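4. Changes to the Working Day at the Derby Site

4.1 The work before the hand-held tool

The returns and sorting service at Derby handles small household goods that arrive without outer packaging or with packaging that has been opened. Until the period covered by this study, the work was done entirely by hand. Staff took each item from a table, checked its condition and placed it in the tray for its category. Boxes of tea, tubes of cream and small electrical goods could all pass across the same table within an hour, and the service kept no fixed order in which they were dealt with.

The plan adopted by the employer, Dovodik, was to transfer part of this picking work to two fixed robot arms. The arms were to be trained on recordings of people doing the same task. Staff were therefore asked to spend part of each shift picking up goods with a hand-held gripper fitted with a camera, so that the movements of the tool and the view from it could be stored together. The arms themselves were not installed until December, and for most of the study the recording work was the only form of automation that staff met directly.

Six members of staff took part in recording. Four had worked at the site before the change and two were engaged for the purpose. All six were interviewed twice, and the first author observed recording sessions on the site over the same period. Interviews were held in a meeting room away from the work area, and line managers were not present.

4.2 Recording as a new kind of task

Recording was organised in blocks of 50 picks. At the start of a block the operator laid out the table, chose a target item and brought the gripper towards it with the fingers open. Once the item had been lifted and set down in its new place, the operator marked the pick as complete and went on to the next. The written guidance asked for tables that were "mixed and ordinary", with cartons, tubes and loose small items at different distances from the operator. Figure 3 gives the operator's working view during an approach. 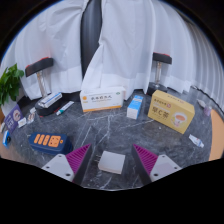

Figure 3. View from the hand-held gripper, with a small off-white box between the open fingers and other packaged goods further back on the table.

Participants agreed that recording was slower than picking by hand, and most found it more tiring. The difficulty they described lay less in the weight of the tool than in the need to move at an even pace. A person picking by hand will often reach for a second item while still putting down the first. With the gripper this was not possible, and experienced staff reported that they had to put aside habits which they had come to regard as the skilled part of their work. One described the first weeks as "learning to be slow again".

Small, flat and pale items were named most often as a source of failed picks. A low box offers only a shallow side to the fingers, and tubes were said to roll when touched. Large cartons caused a different problem: some could not be gripped at all, and were kept on the table only as part of the surroundings. Several participants considered that their knowledge of these differences was of real use to the project, but noted that the recording sheet had no place in which to write it down. A space for comments was added after the matter was raised by Benedicta Dankwa, who had acted as shift lead before the change and who agreed to be named in this paper.

4.3 Pay, pace and the counting of work

Under the earlier arrangement no individual count of items was kept. Recording made such a count possible for the first time, as every pick was stored with the operator's number. In the first interviews staff expressed concern that these figures would be used to compare them. Management stated that the records were intended only for training the arms, and this was later put in writing. Nevertheless, a target of 340 accepted picks per operator per week was introduced during the study.

The target had clear effects on how tables were laid out. Operators who were behind by Friday tended to choose items that they knew would lift cleanly, and to set them nearer to hand. This was a reasonable response to the rule, but it worked against the stated wish for mixed and ordinary tables. When the target was reviewed, failed picks of difficult items were allowed to count towards the total. Participants welcomed the change, although two observed that it had been made to improve the recordings and that the effect on staff had not been discussed.

4.4 Views of the arms

Expectations of the arms were varied and did not follow length of service. Some participants looked forward to handing over repeated lifting and hoped to move to inspection, where decisions are made on damaged goods. Others doubted that enough inspection posts would be created. Appiah, the agency through which the two newer operators were employed, had given no indication of what work would follow once recording ended, and both described this as their main worry.

A further question concerned the ownership of recorded skill. Staff were aware that their own movements would shape those of the arms, and three used the word "teaching" without being prompted. None had been told whether the recordings might be used at Clurkach, the employer's second site. The agreement signed at the start of the project covered the use of recordings "for development purposes" and did not name a place or set a period.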